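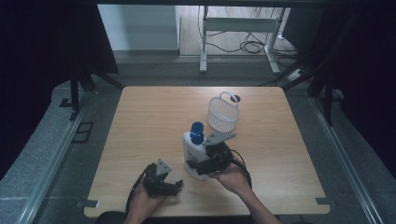

2 min read

Your questions about the smoke alarm visits in Pledport

We've had so many kind calls and notes since we announced the free smoke alarm visits that we thought we'd gather the answers in one place. If yours is missing, do call the Pledport fire station and ask for Jennylyn Samonte, who keeps the visit list.

Who can ask for a visit?
Anyone living in Pledport or out along Lagman Road, whether you rent or own. Renters, please let your landlord know we're coming - a quick text is plenty.

What does it cost?
Not a penny. The alarms were paid for by last year's pancake supper (thank you again, everybody who came and ate so much!), and we have 458 of them to put up.

How long will you be in my home?
Most visits take less than an hour. Two firefighters come, usually Dindo Galang and Gerardo Pangilinan, and they'll test the alarms you already have before they put up any new ones. They wear their station jackets and carry a badge, and you're very welcome to ask to see it.

Do I need to tidy up first?
Please don't go to any trouble! It does help if we can get a stepladder into the hallway and the bedrooms.

My alarm chirps every minute or so. Is that a fire warning?
Usually it's a low battery. Try a fresh one, and if the chirping carries on, give us a call. If you see or smell smoke, get everyone outside and call 911 from there.

When do the visits end?
The last day for this round is 17 November 2018.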